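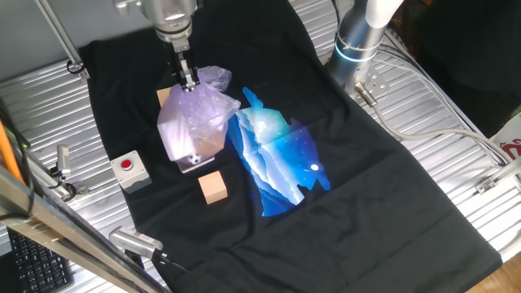
Do we have to enter a diagnosis before a guest can use the check-in screen?

Leave the field blank. Nimen marks it with a red star and shows a warning when you skip it, but the guest's record saves all the same and the check-in screen works the same way. Staff at Rugemalira House do not need a diagnosis to offer someone a bed, a meal or a conversation.

Section 4. Setting up Nimen at the house

Written for Rugemalira House, Sullirberg. It replaces the quick-start card that Nison sent with the tablets. That card promises a finished set-up before your coffee gets cold. Set aside an afternoon.

4.1 Before you start

You will need the admin login, the house wireless password, one tablet, and the paper guest list from the front office. Keep the paper list in use until section 4.7 is done. If the two ever disagree, the paper list wins.

CAUTION: Do not set up Nimen while a guest is waiting to be welcomed. A person arriving at a respite house is often having one of the worst weeks of the year, and should not spend the first part of it watching you look for a password.

4.2 First login

1. Turn on the tablet and connect it to the staff network. The guest network will let you log in but will not save your settings, and it gives no message to that effect.

2. Open Nimen and choose "New site."

3. Type the house name exactly as it appears on the license letter. A stray space at the end counts as a different site.

4. Choose an 8-digit staff code. The screen calls this "bank-grade security." It is a number on a tablet in a hallway. Change it whenever someone leaves the staff, and don't tape it to the back of the case.

5. When asked to "Share insights to improve Nimen," choose "Not now." The question comes back after every update. Choose "Not now" again.

Note: Nison says that shared insights have names removed. We asked how a name gets removed from a free-text note and were sent a brochure. Until there is a better answer, the setting stays off at this house.

4.3 Choosing the check-in questions

Nimen arrives with 40 check-in questions switched on. They cover sleep, appetite, money, family, medication, spiritual life, screen use and more. Few people will sit through them, and the ones who do may feel they have been put through an intake interview every morning.

1. Go to Settings, then Check-in, then Question Bank.

2. Tap "Clear all." You'll be asked twice whether you are sure.

3. Turn on these three: "How did you sleep?", "Is there anything you need from us today?" and "Would you like to talk to someone?"

4. Set all three to "Optional."

5. Turn off "Encouraging messages." These pop up after a low answer and tell the guest that tomorrow is a fresh start. Guests have told us what they think of them.

6. Tap "Save," leave the page, and come back to see whether it saved. Sometimes the question bank fills up again after the first save. The second save has held every time we've tried it.

CAUTION: The check-in screen is not watched overnight. A guest who taps "I am not safe" sends an alert to the office tablet, where it will sit until a person looks at it. Tell every guest on the first evening to knock on the staff door or call 988, and say it out loud. The line of small print at the foot of the screen doesn't count as telling them.

4.4 The wellness score

Nimen turns each set of answers into a colored score. Green is good, red is not, and there is an amber in the middle that nearly everyone lands in.

The manual from Nison describes the score as "clinically informed." We could not find out which clinician, or what they informed it of. A guest who slept badly, ate breakfast and wants to talk gets the same amber as a guest who slept well and answered nothing at all.

1. Go to Settings, then Display.

2. Turn off "Show score to guest."

3. Turn off "Show score on staff board."

4. Leave "Calculate score" alone. It can't be turned off – the switch moves, then moves back.

If a funder asks for scores, pass the request to the house office. Do not export them yourself, and do not use a score to decide whether a stay should be made longer or shorter. Talk with the guest.

4.5 Adding a guest

1. Tap "Add guest."

2. Enter the name the guest wants used. There is a second box called "Legal name." Fill it in only if the referral form requires it.

3. Skip "Diagnosis," "Risk category" and "Household income."

4. Enter the arrival date. The end date fills in by itself from the default stay, which is often wrong. Check it against the paper list.

5. Turn the tablet around and let the guest read the record. If they want a word changed, change it.

6. Tap "Save."

Note: A guest may refuse to be entered at all. Write the stay on the paper list and carry on. A refusal doesn't affect the bed, whatever the pop-up says about incomplete records.

4.6 Notes and belongings

The notes box holds 400 characters. Text past that point is dropped without warning, so put the thing that matters at the front. Write what you saw and what the guest said. "Stayed in her room until lunch, said she was tired" is a note. "Isolating and unmotivated" is an opinion, and it will follow her to the next place she stays.

1. Open the guest's record and tap "Notes."

2. Write in whole sentences and skip the drop-down phrases. The phrases are quick, which is their only merit.

3. Read the note back as if you were the guest. They have a right to ask for it, and some do.

4. Tap "Save and lock." A locked note can be added to but not edited. 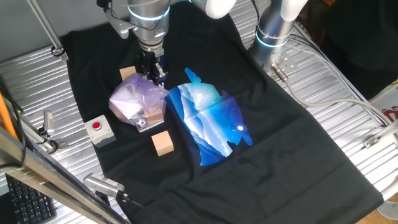
Belongings go in a separate tab, and it is the one part of Nimen we would miss if it were gone. Guests often arrive with a bag packed in a hurry and leave the same way, and a vague entry leads to a hard conversation later. "Shirt, dark" could be anyone's. For a black T-shirt with a big blue print, write that down, add that the print has a jagged outline and looks like mountain ridges or waves, and mention the small white dots. Keep to what you can see. Don't guess at the value or the brand, and don't let "Auto-describe" fill in the entry – it has so far called most things "garment."

5. List only what the guest asks you to store. Nimen suggests a full search and inventory at arrival. This house doesn't do that.

6. Ask the guest to read the entry and tap "Agreed."

7. Print a copy if the printer is willing. Otherwise write one by hand and give it to them.

CAUTION: Medication does not go in the belongings tab. Use the medication book in the office. The two do not talk to each other, despite a picture in the sales folder of two arrows meeting in the middle.

4.7 Testing before you rely on it

1. Add a made-up guest called "Test."

2. Answer the check-in as Test and choose "I am not safe."

3. Stand in the office and wait for the alert. If it hasn't arrived by the time you have read this page again, stop, and leave the check-in screen off.

4. Unplug the router and repeat. The tablet should say "Offline." An older version said "Sent," which is a dangerous thing for it to say. If yours says "Sent," turn the tablet off and use paper.

5. Plug the router back in, delete Test, and look in the archive. Deleted guests go there and stay there. Delete Test a second time.

4.8 Storage and old records

The license covers 3,000 records. A note, a check-in and a belongings entry each count as one record, so the number is less generous than it sounds on the invoice. When the limit is reached, Nimen stops saving new check-ins but goes on thanking people for completing them.

1. Look at Settings, then Storage, at the start of each month.

2. Export anything the house is required to keep, open the exported file, and make sure there is something in it. The December export was a file of column headings.

3. Delete the rest from the list and then from the archive.

Nison offers automatic clean-up as a paid extra. We haven't bought it and can't say what it cleans.

4.9 If the tablet freezes during a check-in

Hold the power button until the screen goes dark. Put the tablet down and ask the guest the three questions yourself. Write the answers on paper if they agree to that, and enter them later or don't. For faults that keep coming back, see section 9, and note the time on the fault sheet before you call the help line, where they will ask you to restart the tablet.

Last changed February 18, 2025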